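Student Operators Wanted, Two-Arm Robotics Project
Komstead Robotics Club, Skimville

The Komstead Robotics Club is looking for six people to join its household tasks project for the spring and summer session. The project is open to high school juniors and seniors, community college students, and adults enrolled in the evening program. You do not need to be a club member to apply.

What the work is

Operators drive a pair of robot arms through everyday jobs: folding cloth, sorting small items into trays, putting things in bags and baskets. Each run is recorded and labeled, and the recordings are used by the software team to train the arms to do the same jobs on their own. We have 3,822 labeled runs so far. Of those, 2,166 passed review. The goal for this session is to add 1,730 more and to retire the older runs made before the arms were remounted in March. 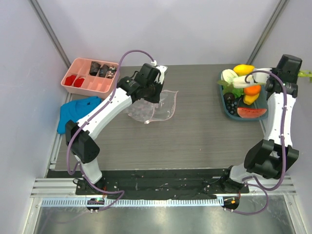 A shift lasts two hours. Operators work in pairs and trade places every 20 minutes — one drives, the other resets the table and fills in the log. The driving takes most people three or four shifts to learn. Expect to be slow at first and to drop things.

We are filling these spots:

Operators (4). Two shifts a week.
Reviewer (1). Watches finished runs, marks them pass or fail, and writes a short note on each failure. Can be done partly from home.
Build assistant (1). Cable routing, fasteners, arm calibration and small repairs. Some experience with hand tools is required.

What we ask for

Steady attendance through the end of the session
Patience with repeated work
Readable notes
Comfort sitting or standing at a bench for two hours

Programming is not required for any of the six spots. If you do program and want to work with the software team, say so in your application and we will pass it to Moataz Badawi, who runs that side of the project.

Pay and credit

Operators and the reviewer receive a stipend of $200 per month. The build assistant receives the same, plus shop access on open evenings. Students at Komstead can take the project as an elective credit in place of the stipend, but not both. Applicants under 18 need a signed permission form before the first shift.

How to apply

Send a short letter to Cledwyn Probert, project lead, at the club office, or leave it in the box by the shop door. Tell us which spot you want, which afternoons or evenings you are free, and anything you have built, fixed or taken apart. A resume is fine but not needed.

Applications close 11th April. Everyone who applies will be invited to a tryout at the bench — plan on 45 minutes, and wear sleeves that can be rolled up.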